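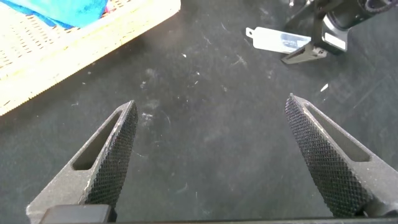

According to Narendra Joshi, a task planner for two arms should be judged by how it recovers from a missed grasp, and average cycle time says little about that.

Umholm is a planning and control package for two-arm manipulation. It was first released in February by Siriwardena, a software group in Dromholm. The planner splits a task into short steps and assigns each step to one arm. A separate control loop runs at 500 Hz and checks the planned paths for collisions between the arms.

Object poses are estimated from head and wrist cameras. If the two estimates disagree, the planner stops the arm and requests a new view. Version 2 added a log viewer and 17 predefined grasp types.

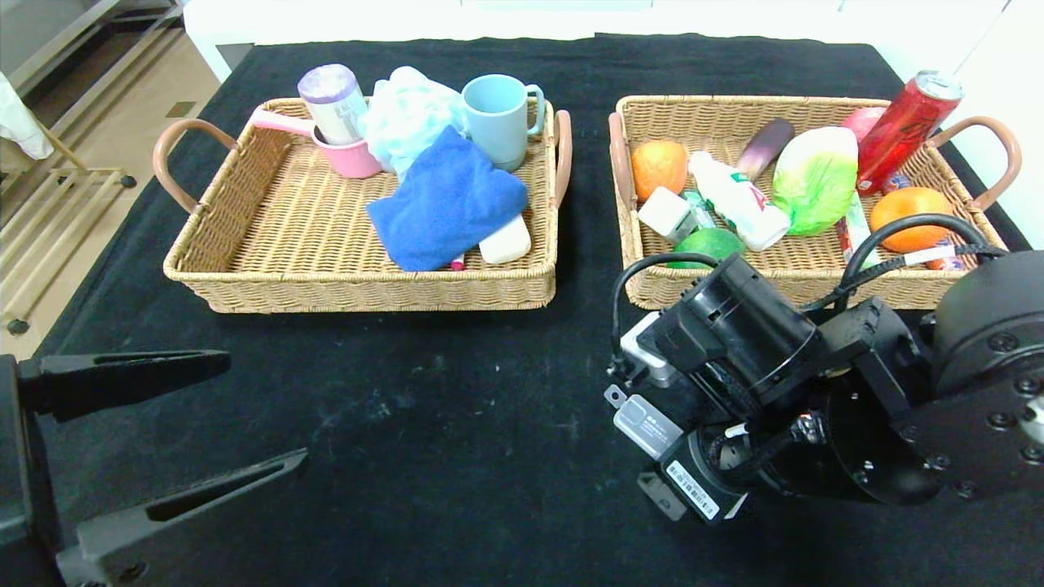 Household items and groceries in two woven baskets, with a gripper at left and an arm at right.

Tastgate, an earlier planner by the same group, is no longer maintained.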